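Last revised Thursday, May 23, 2024. Applies to the Plerley evaluation program and to the Fistent and Pawlak task sets. Earlier answers on floor care have been removed and now sit in the Vomura notes.

# Chores and Machines: Frequently Asked Questions

## Scope

### What does this FAQ cover?

Whether a general-purpose robot arm can take over small manual jobs in a home or a shop. Typical jobs are clearing a table, putting parts into a tray, setting pieces upright, wiping a surface and folding cloth. Single-purpose machines are outside the scope. A dishwasher is a very good robot for one chore and we have nothing to add about it.

### What do you mean by "can do"?

A machine can do a chore when it finishes the whole job, in a layout it has not been given in advance, without a person stepping in. Finishing most of the job is recorded separately and does not count toward the main score. Dropping one plate out of a full rack is a failed run.

### Who reads this?

Mostly shop managers deciding whether to run a pilot, and people who have watched a demonstration clip and want to know what it leaves out.

## Current state

### Can a robot clear a table yet?

Under limits, yes. Rigid objects of moderate size, spaced apart, on a flat surface with a plain finish are handled well by most current arms. Performance drops when objects touch each other, when they are transparent or shiny, or when they are thin and flat. A plate is easier than the fork beside it. A sheet of paper is harder than either.

### What about folding laundry?

Towels and other rectangles can be folded on a cleared surface, slowly. Shirts are less reliable. Picking one garment out of a full basket and finding its corners is still the weak point, and a person folding by hand is faster in every test we have run. We do not recommend buying an arm for laundry.

### And shop-floor work?

Shop work is the better prospect. The parts are known, the lighting can be fixed, and the bench can be arranged to suit the machine. Loading trays, moving parts between fixtures and sorting by shape are all reasonable pilot jobs. Bagging, cable routing and anything involving tape should stay with staff for now.

### Why do flat objects cause so much trouble?

A two-finger gripper needs two faces to close on. With a thin tile lying on a table, the only faces it can reach are the edges, and the fingertips hit the table before they get a useful hold. The usual workarounds are to slide the piece to the table edge, tip it up against something, or switch to suction. Each adds a step that can fail. Where you control the bench, a shallow ledge or a strip of foam under the part will often solve the problem at lower cost than a new tool.

## The tabletop task set

### What is on the table in the Fistent set?

Plain blocks, tiles and upright domino pieces, plus small items such as a pad or a tray. The shapes are simple on purpose. If an arm fails with a plain block, there is no point in trying it with a gravy boat.

### Why dominoes?

Upright pieces in a close row punish small errors. The gap between neighbors is smaller than most fingertips, so the arm has to approach along the row or take the end piece first. A light touch in the wrong place can bring down everything after it. The same problem turns up with glasses on a shelf, spice jars, test tubes, and bottles at the end of a filling line. 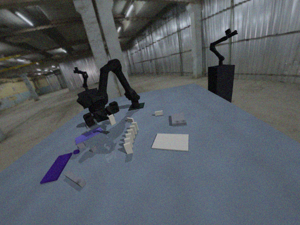

Spacing matters more than the number of pieces. A piece standing a little apart from its neighbors can be taken from either side, and an ordinary planner will usually find a way in. Once pieces are packed together, the order of removal becomes part of the task. Many systems choose the piece they see best, and that is often the nearest one regardless of whether it can be gripped. We score the choice of piece separately from the grip itself, so that a report shows which of the two went wrong.

### Is the tabletop work done in simulation?

The Fistent set is rendered and simulated. The Pawlak set uses physical objects on a physical bench. A system must pass Fistent before it is scheduled for Pawlak.

### How far can simulation results be trusted?

They are useful for ruling systems out. An arm that cannot plan a path around a standing block in simulation will not do it on a bench. A pass is weaker evidence. Contact between thin edges, friction on worn surfaces and the give in a rubber fingertip are all approximated, and the approximation is poorest at the moment of touching - the part most people want to know about.

Lighting transfers better than it used to. Shadows from the arm across the work surface are included in the rendered set, as they were a common cause of false detections in our first round. A dark shadow next to a pale block can be read as part of the block, and the grip then lands wide.

### How is a run scored?

Each layout is attempted 25 times, with the starting position of the arm varied between attempts. A run ends when the goal arrangement is reached, when a piece leaves the table, or when 60 seconds have passed. Three results are reported:

| Result | Meaning |
|---|---|
| Complete | Goal reached, nothing else disturbed |
| Partial | Goal reached, other pieces moved or knocked over |
| Failed | Goal not reached in the time allowed |

Only "Complete" counts toward the main score. We are asked to merge the first two fairly often. We will not, for the reason that a kitchen has other things in it.

### Is 60 seconds generous?

For a person moving one block, very. For an arm that has to look, plan, move, look again and correct, it is about right. Systems that fail on time usually do so through repeated replanning, and extending the limit changed few results.

### Are several arms better than one?

Sometimes. A second arm helps with large or floppy items and with anything that must be held while something else is done to it. For small rigid pieces on an open table it rarely pays. The arms have to keep clear of each other, and the planner spends part of its time on that. The standard score is based on a single working arm. Two-arm results are listed in their own column.

## Running a pilot

### Which chore should we start with?

Pick one that meets all of the following:

- The objects are rigid and each can be lifted with one hand.
- A dropped object is a nuisance and not a hazard.
- The job is done many times a day, in the same place.
- Someone can tell at a glance whether it was done correctly.

Tray loading fits well. Wiping down counters does not, as it is difficult to agree on when a counter is clean.

### How much setup time should we expect?

Two weeks for a single bench job, with a technician on site for most of the first week. Sites that allowed less than that generally spent the difference later on unplanned stops. Have the bench bolted down before the arm arrives. A table that shifts slightly when someone leans on it will invalidate the calibration, and the errors will look like a software fault.

### Does the surface matter?

More than buyers expect. Use a matte, even-colored top that contrasts with the parts. Pale parts on a pale top are a frequent source of missed detections. Glossy tops reflect overhead lights and produce bright patches that some vision systems treat as objects. If the top cannot be changed, a mat is acceptable, provided it is fixed at the corners.

### Can staff work beside the arm?

This depends on the arm, the tool it carries and the rules at your site, and it needs a proper risk assessment. The FAQ is not a substitute for one. Note that a slow arm holding a sharp part is still holding a sharp part.

### What usually goes wrong in the first month?

Parts arrive in packaging that was not in the trial. Someone moves a lamp. A fingertip wears and the grip starts to slip on one shape only. Log every stop with the part, the time and the lighting condition, however minor it seems. In one Vomura pilot, a run of afternoon failures was traced to a blind that had been left open.

## Outlook

### When will a home robot do general tidying?

We do not give a year. The separate skills are improving steadily: finding objects, gripping them, placing them without disturbing others. The trouble is that errors multiply. A machine that handles each object correctly most of the time will still fail most evenings in a room with many objects in it, and a household notices the failures.

### Will the task set get harder?

Yes. The August revision adds leaning pieces, stacked tiles, and layouts in which a tall object blocks the direct approach to a short one. Cloth will be added to Pawlak only. Scores from the current version will not be compared with scores from the new one.

### Can we submit our own system?

Submissions are accepted for both sets. Send the arm model, the gripper type and the software version, and state whether the system has been trained on any published Fistent layouts. Systems that have been are tested on the held-out layouts only. Results are returned to the submitter before they are listed, and a submitter may withdraw once without the score appearing.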